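Open day at Zeltwood robotics lab, worth the drive?

Forum index > Automation and Robotics > Events and visits

jeskola
Posted 7:42 pm

Has anyone here been to one of the Zeltwood open days? There's another in March and I'm trying to decide if it's worth taking a day off work for. The page says "demonstrations of household handling tasks" and not much else. It's up to 94 km each way for me depending on which road is open.

I do maintenance at a commercial laundry, so the towel folding is the part I'd be going for. I've seen plenty of trade show arms. I don't need to see another one stack boxes.

palletjack_nisha
Posted 8:05 pm

I went to the last one. Five of us in the group, which was a good size, you could get right up to the table. Urszula Kubiak ran it. She knows the hardware well and answers what you ask.

Be aware that most of what you see is people doing the task with hand-held grippers, one in each hand, and the recordings get used for training afterwards. If you're expecting an arm folding a basket of washing on its own for an hour, you'll be let down. There is an arm demo at the end, but it's short.

I got there early and had plenty of time at the towel station.
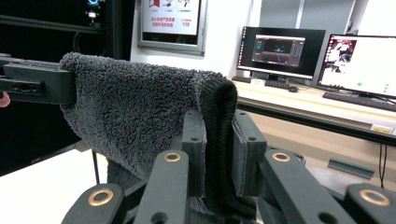
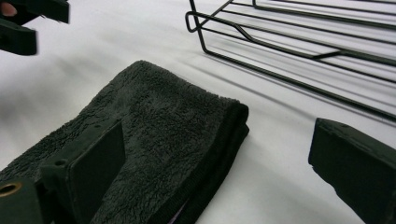
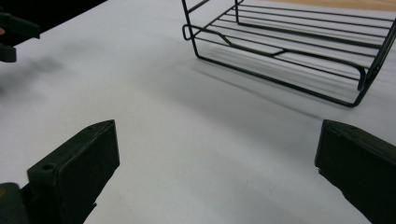

They also gave a talk on how they sort the recordings, which ran long. Vikas Dubey did that one. He said they throw out a fair number where the operator hesitates or regrips too many times. I asked what counts as too many and he said they were still arguing over it.

Parking is behind the building. Bring your own lunch, the vending machine ate my toonie.

sthakur
Posted 8:31 pm

I was in the afternoon group on the same visit and I'd rate it lower than Nisha does. The hand-held part is fine for ten minutes. After that you're watching someone fold a towel.

What I wanted was numbers. How often does the trained version get a fold right, and what happens when the towel is a different size? I asked both and got "it depends on the setup". That's true of everything. If you invite people from industry, have one page of results ready.

The fingers are nicely made, I'll give them that. Brass-coloured rings in the holes, big flat pads. Simple to swap out, according to Urszula.

palletjack_nisha
Posted 8:44 pm

Fair enough on the numbers. I disagree about the ten minutes, though. Thick towels are hard. The pile hides the edge, so finding one layer and not two is most of the job. I learned more from watching where the operator put the fingers than I did from the arm. The arm did one fold and then they reset it.

They let you try the grippers too. I was terrible at it. You lose all feel for how much cloth you've got between the pads, and you end up leaning over to check.

sthakur
Posted 8:52 pm

Didn't get a turn in my group. We ran out of time thanks to the sorting talk. That might be colouring my opinion.

vdubey_itar
Posted 9:20 pm

Vikas here, I gave the talk. Sorry about the afternoon group. It was planned for 20 minutes and I took a lot of questions. For March it's moved to the end and it's optional.

On results: the set we showed has 512 towel recordings in it, and I didn't want to quote a success rate off that. I'd sooner get the complaint than have a number repeated that we can't stand behind. I'll see if we can put out a one-page sheet with the test conditions on it.

sthakur
Posted 9:27 pm

A sheet with conditions would do me. I still think a rough number with a warning on it beats no number, but I see the reasoning.

jeskola
Posted 9:41 pm

Thanks all, this is useful. Two questions for Vikas or anyone else.

Do you work with anything bigger than a hand towel? Most of our volume is bath sheets and they go through a Rellow feeder that jams on the heavy ones.

And is it all right to bring a couple of our own pieces to try?

vdubey_itar
Posted 9:58 pm

Bath sheets, not yet. The table is too small to lay one out properly. Bringing your own is fine, clean please, and email ahead so Urszula can put you in a morning group. Mornings start at 9:30.

jeskola
Posted 10:03 pm

Good, I'll book the morning and bring some of the heavy ones that jam the feeder. Will post afterward.

palletjack_nisha
Posted 10:10 pm

Take Highway 5 if it's clear. The other road had a lane closed when I went.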